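Two rooms over a bakery: a talk with the owner of Osadgate Alterations

2024-01-27

The shop is up a flight of stairs on Milis Street, and most people find it by the sound of the machines. The owner has run it for 25 years. She asked that her name be left out, saying the customers know it already and the rest can ask at the counter.

She learned to sew at the Gridari coat factory, where she set sleeves for seven years. "I did left sleeves. Another woman did right sleeves. When the factory closed I could do one thing very fast and had to learn the rest at my kitchen table."

The first customers were former coworkers who wanted hems. She charged so little that she lost money on thread. These days the price list is taped beside the mirror, and a plain pants hem takes two days. A lined coat takes longer, and she will say so before she takes it in.

"People bring me a coat and tell me it only needs a little off the shoulders," she said. "The shoulders are the whole coat. I have to open the lining, take out the sleeve, move everything and put it back. Sometimes I tell them to buy a different coat."

August is her slow month, and she uses it for oiling the machines and sorting buttons. The rush begins when the first cold mornings come and everyone finds out that a zipper broke last spring. 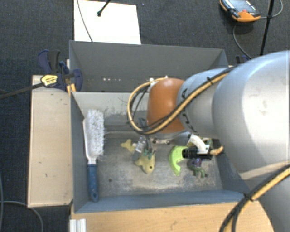 What does she do with clothes that are never picked up? She keeps them on a rail in the second room for a year, calls twice, and then gives them to the church sale. Wedding dresses she keeps longer. One has been there since before she moved the cutting table, and she still changes the cover on it.

Her fabric comes from Tabrizi, a wholesaler across the river that will still cut a short length of lining if you ask early in the day. She buys black, navy and gray and leaves the bright colors to the customers. "If you want red lining, bring me red lining."

The ledger for last year shows 211 coats, more than she expected. She puts it down to the price of new ones. The work she likes least is curtains – they take up the floor and there is nothing to figure out. The work she likes best is an old jacket that somebody else has already altered badly.

"You can see what they were thinking," she said. "Then you pick it all out and begin again."

The shop is open mornings, and afternoons by arrangement. Pants should be washed before they are brought in for hemming.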